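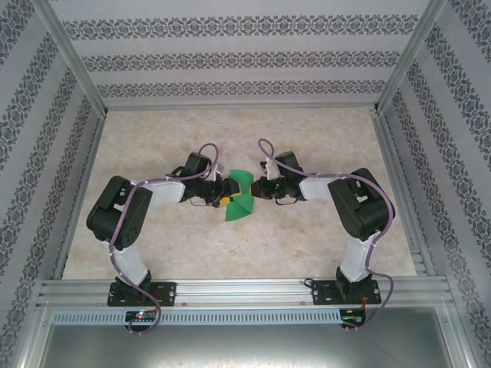 Does Loseno let two arms share one planner without driving each other into the ground? It does once you set the keep-out margin yourself, since the default of 2 millimeters was evidently chosen by an optimist.

Loseno 9 is a motion planner and task editor for small two-arm setups. I've been running it on folding jobs, the sort where both grippers have to meet over one flimsy thing and behave like adults. The planner is the good part. Give it two goals and it works out who goes first, and it draws the result on a timeline I could read without the manual. Good thing, too, as the manual stops in the middle of the chapter on handoffs.

The perception add-on, Pandus, is a moodier product. It finds a flat sheet and its tilt quickly. Fold that sheet and it begins to have opinions. My longest log has 2,612 pose estimates in it, and a fair number of them put the corner somewhere under the table. 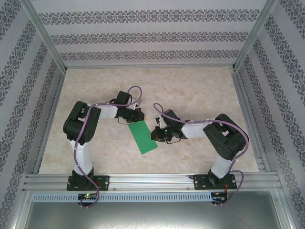
Stępień wrote in to say the corner trouble goes away if you turn off smoothing and lower the update rate, and that the May release is supposed to do this by itself. I tried the first half of that advice. The corners came back above the table, and the arms picked up a slight nervous twitch.

The license is $500 per cell, Pandus included. Aletside costs less and has a nicer simulator, but it plans one arm at a time and makes the other wait, like a four-way stop. For two-arm work I'd still buy Loseno, and I'd keep the old config file somewhere safe before updating.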